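Vestham Shared Lunch Scheme
Progress report to the fund, second period (to the end of April)

1. Where we are against the plan

The bid promised a weekly lunch at each of 2 sites, Vestham and Duvgate, with 100 people on the register by the end of the first year. Vestham runs every week. Duvgate has run every week but one, when the hall's boiler failed. The register stands at 100, so on paper the target has been met early.

I would ask the fund not to read much into that. Going on the register takes one visit and a signature. A fair number of those people came once, ate, were polite about it and have not been back. The number I would watch is regular diners, and at Duvgate that is 16. At Vestham it is 18. Neither has moved since the last report.

2. Does it reduce loneliness?

The bid said it would, and quoted the Cáceres and Monville schemes as proof. I have now read both write-ups properly. Monville asked its diners whether they enjoyed lunch, and they did. Cáceres used a longer questionnaire but handed it out only to people still attending at the end, which leaves out everyone who found it no use. I don't doubt that both are pleasant places to eat. I would not have built a funding case on them.

Our own survey has the same weakness. The forms are filled in at the table, next to the person who has just served the pudding, and the answers are glowing. From next period we will post a short form to everyone on the register, including those who stopped coming. Expect the results to look worse.

What I can report is smaller. Several Duvgate regulars now share lifts. The Vestham tables tend to stay put well after the plates have gone, and we have moved closing time to half past two to allow for it.

3. Food and kitchen

Costs per meal are over budget. Most of the rise is eggs, oil and the switch from bulk rice to potatoes, which the diners asked for and which I still think was right. The bulk buying deal described in the bid has saved us very little, as the minimum order is larger than our store cupboard.

Small kitchen items were bought under the equipment line and that line is now closed. The request for a second fridge is withdrawn. 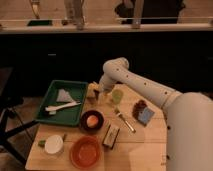 Small kitchen items, including the green tray and white spatula.

4. Next period

We do not want to open a third site. The plan has one pencilled in for the autumn, but with two rooms part full I can see no case for it – the money would do more good spent on transport to Duvgate, where the bus stops short of the hall and the walk is uphill. A revised budget is attached for approval.

We also ask that the register target be dropped and replaced with a count of people who come at least twice a month.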